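# Chapter 8: Faults at the Shelf

Most of the failures covered in Part Two had an obvious signature. A motor stalled, a joint exceeded its limit, or a controller lost its network link and dropped to a safe state. The faults in this chapter are harder to find in a log. In each of them the machine completed its motion, reported success, and left something in the wrong place or in a condition that a person then had to deal with.

The case used throughout is the Bruvis trial, in which a single-arm mobile manipulator was assigned to put books away in a domestic shelving unit. The arm controller was supplied by Sinura and the grasp planner by Sharifi. Natalie Kettle ran the trial, and Fuad Abera wrote the fault report from which the tables in Section 8.4 are taken. The unit is open at the front, with pale wood boards, a curtain hanging behind the compartments, and a double upright between left and right.
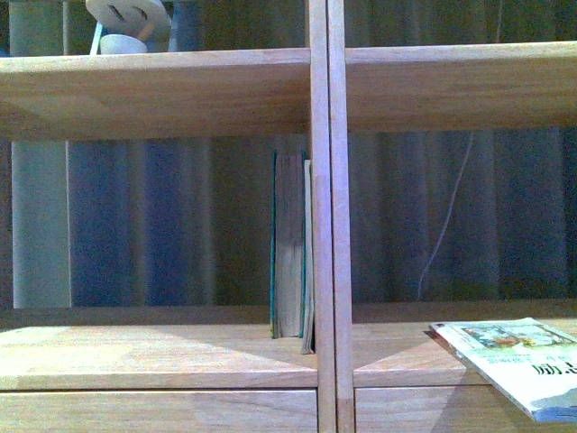
The trial logged 3638 placement attempts. Of these, 2354 were recorded by the planner as clean. Abera's review of the wrist force data showed that the planner's definition of "clean" was too generous. It required only that the gripper had opened, that the arm had retracted to its home pose, and that no force reading had crossed the stop threshold. It did not require that the book be supported by the shelf.

The distinction matters for two reasons. First, a book released with part of its length beyond the shelf edge may hold its position for some time and then fall when the unit is bumped. Second, the next planning cycle begins from the assumption that the last one succeeded. If the stored model says a compartment holds one upright book, and the compartment holds one upright book and one leaning against it, the approach path will be computed through occupied space.

The second condition produced the incident that ended the trial in February. The arm entered a compartment on a path the model listed as free, met a leaning paperback, and pushed it toward the back. Contact force rose slowly because the curtain gave way behind the book. The stop threshold, which had been set for contact with a rigid panel, was not reached until the forearm housing was bearing on the upper shelf board. Vlasta Ivanov, who was standing within reach of the unit, used the manual stop. There was no injury. The shelf board was marked and a wrist bearing had to be replaced.

Three terms are used from this point on:

- **Release fault:** the gripper opens while the object is not yet stable.
- **Model fault:** the stored state of the shelf differs from its real state.
- **Compliance masking:** a soft surface delays or hides the force signal that would otherwise trigger a stop.

A thin object leaning on a thicker one is a common source of model faults. Seen from the front, the two overlap, and a segmentation routine tuned for upright spines will often merge them into one region. The merged region is then given a single width and a vertical orientation, both of which are wrong. Loose items at the back of a compartment, such as a hanging cord, raise a related problem -- they return few depth points and are often filtered out as noise. 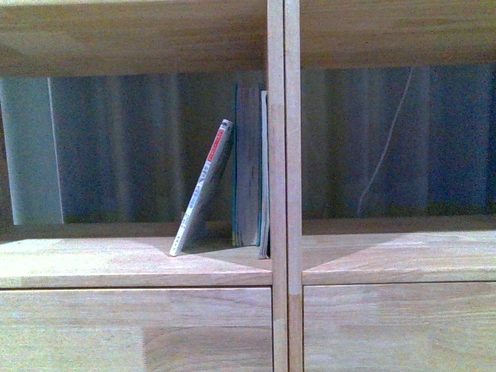
## 8.1 Separating the Release from the Report

The first corrective measure is to stop treating gripper opening as evidence of placement. In the revised Stisix procedure, prepared by Mirjana Dumitrescu, the controller opens the fingers by 2 mm and holds position while the wrist sensor is read again. A load that remains on the fingers indicates that the shelf is not carrying the book, and the placement is marked as unresolved. The arm may not retract from an unresolved placement without an operator's confirmation.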